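Tableware and Table Layouts: Gallery

Print this page | E-mail this page

The pages in this set cover the tableware and produce used for table layouts in the Mitberg building. Layouts are numbered in the order they were set. The current run ends at 927. Earlier layouts, up to number 40, used a dark cloth and are kept in a separate gallery.

All layouts use a bare table. Cloths were dropped after layout 40 as the folds changed the way shallow plates sat, and a plate that rocks on a crease does not stay where it is put. The surface is wiped between layouts and left uncovered.

Plates and bowls are sorted by outline first and color second. Round plates are stored flat in stacks of 10. Oval pieces are stored on the shelf below, long side to the wall, and are not stacked with round ones. The Robles shelving takes both sizes without adjustment. Rims are checked for chips each Monday and chipped pieces are pulled.

Produce is handled as loose items. No fixed position is assigned to any fruit, and items may sit directly on the table next to the dish they would normally go in. Condiment bottles may stand or lie down. A bottle lying down is entered under the piece it rests on. 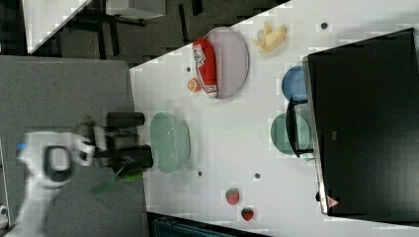
Mixed layout, white table. Ketchup bottle lying across the large white oval plate; light green oval bowl at center left; strawberries on the bare surface.

The two oval pieces differ in size and color and are entered on separate lines. The blue and muted green plates are both round and go on a single line with the color noted. The banana is listed as "peeled, peel open," a separate entry from whole bananas. Small orange citrus is entered as "orange fruit, small" unless the variety is known from the delivery slip. Leafy items are entered as "greens."

Notes on the stock

Colored plates come from the Brornov range. The muted green is a later color than the blue and is slightly harder to match when a replacement is needed. Replacement requests should give the outline, the color and the shelf number. Stock number 1897 covers spare round plates in all colors, so the color must be written out in full on the request.

Soft fruit is replaced as soon as it marks the table. Strawberries are used with the tops on. Peeled fruit is used for one session and discarded. Bottles are kept closed and wiped down before they go back in the Tavulov cabinet, label facing out.

Layout sheets for June are filed with the stock list and can be requested by layout number.

Contact | Copyright Mitberg Table Layouts. All rights reserved. | Back to top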